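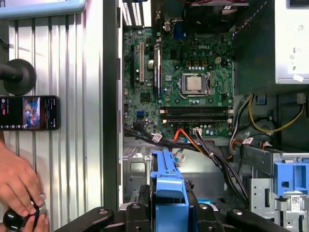
*3 min read*

**Old office desktop as a file server: worth the electricity?**

**heris_basement** · Jul 14, 2021

Picked up a retired Dell desktop from the Nultness office clearance. Two memory modules, the usual PCI slot, nothing exotic. The plan is to use it for nightly backups of the household machines and one shared folder.

With a plug-in meter at the wall it idles at 62 W, no monitor attached. Is there any sensible way to get that down, or should I buy a small low-power box instead?

**slotcover**

62 W left on all day is 1.488 kWh, so 543 kWh over a year. Multiply by your unit rate and compare it with the price of the small box. Most old desktops lose that comparison inside the second year.

**ribboncable**

Only if it runs all day. He said nightly backups. Set the clock alarm in the BIOS to wake it, run the job, shut down at the end of the script. At 2 hours a night you are at 45 kWh a year and the replacement never pays for itself.

Change the coin cell while the lid is off. A flat one loses the clock whenever the mains is off, and then the alarm fires at the wrong time or fails to fire.

**slotcover**

He also said a shared folder. A share that is only up for two hours in the middle of the night is no use to anyone.

**ribboncable**

Wake-on-LAN. The client sends the packet, the server is up in a minute, and it goes back to sleep after 30 minutes with no open files.

**dasness_north**

I ran it that way for a year on a similar desktop. The backups were fine. The share annoyed everyone in the house, as the first attempt to open it always timed out. I ended up moving the share to the router's USB port and leaving the old machine for backups only.

Before you spend anything:

- check that C-states are enabled in the BIOS
- unplug the optical drive
- let the data disk spin down
- measure again after each change, with the same meter

**heris_basement**

C-states were off. With those on and the optical drive unplugged it is 3 W lower. Less than I hoped for.

**slotcover**

Then the rest is the board and the power supply, and you won't tune that away. A Seneviratne supply of the right wattage might help a little, but you would be spending money on a machine you got from a clearance.

**ribboncable**

Agreed on the supply. Still disagree on replacing the machine. Work out the hours first.

**heris_basement**

Going with the timed wake for backups and the router for the share. I've ordered a coin cell as well. Will post the meter total at the end of July.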